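Shipping a box home by sea: your questions, my answers
Updated June 2024 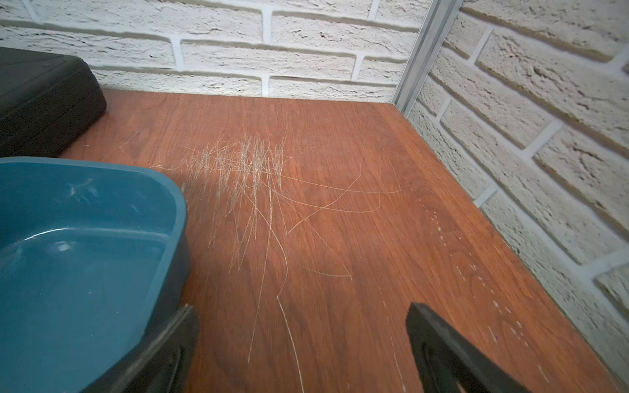
Shiela Mercado wrote in to ask why her box had reached the port ages ago and still hadn't reached her mother, and whether she should be calling somebody. Yes, Shiela, call! I get some version of that letter all the time, so I've put it at the top of the list.

My box is at the port. Why isn't it at the house?

Because arriving and clearing are two separate things. When the ship comes in, the container your box is in gets unloaded and put in the yard. Then the consignee (usually the forwarder's partner on the other side) has to file the entry, pay what's owed and get a release. After that the container goes to a warehouse, gets emptied, and the boxes are sorted by route. One missing paper on somebody else's box can hold up the whole container, yours included. Annoying, I know.

Who do I call first?

The forwarder you paid. Have your receipt number in front of you and ask three things: the container number, the date it was discharged, and whether the entry has been filed. If they can't give you a container number, ask again the next day and write down who you talked to. I use Zerkach for my own boxes and their office will read the container number out over the phone, but I've had other companies act like it was a state secret.

Can I go to the port and pick it up myself?

Almost never, if it's part of a shared container. The terminal only deals with whoever is named on the bill of lading, and for a shared load that isn't you. Some forwarders will let your family collect from the warehouse once the container has been emptied. Ask before anyone rents a van!

What's the difference between demurrage and detention? I've seen both on a bill.

Demurrage is charged while the full container sits inside the terminal past its free days. Detention is charged when the container has left the terminal and hasn't been brought back empty in time. If you paid a flat price per box, neither one should land on you, and I'd ask to see where it says so in your contract before paying a cent. If you booked a whole container, then yes, it's probably yours to argue about.

How do I write the packing list?

Plainly. "Six bath towels, used" is good. "Household stuff" is asking for trouble, and so is "gifts." I write mine while I'm packing, one line per thing, and tape a copy inside the lid. Precious Panganiban emailed me that she also keeps a photo of the list on her phone, and I've started doing the same.

Do I have to put a value on used clothes?

You do. Put what you'd honestly get for them secondhand. Zero looks strange on a form, and so does the price you paid new.

What should I leave out?

Aerosols, loose lithium batteries, cash, anything flammable, and medicine that isn't yours. Food depends on the country, so look at the current list from the customs office over there (the one on your forwarder's website may be years old). I once lost a whole box's worth of patience over two cans of hairspray.

When should I send if I want it there for Christmas?

I aim for September and I don't budge on it. Dindo Tiongson sent his later than that last year and his family opened it well after New Year's, with the Christmas cards on top.

The forwarder has gone quiet. Is my box abandoned?

Not necessarily, but don't wait around. Goods left unclaimed past the legal limit can be declared abandoned and put up for auction, and the limit differs from country to country. Send a written complaint with your receipt attached, then contact whatever office licenses forwarders where you live. If you know other people with boxes in the same container, write together. It gets read faster.

Is the insurance worth it?

For a box of towels and canned goods, I skip it. For anything with a plug, I buy it, and I take pictures before I close the flaps. Read the part about delay, too, as most policies I've looked at cover loss and damage but pay nothing for lateness.

Can you track my box for me?

Sorry, I can't! I only know what's on my own receipts. If your question isn't here, use the contact form and I'll add it the next time I update the page.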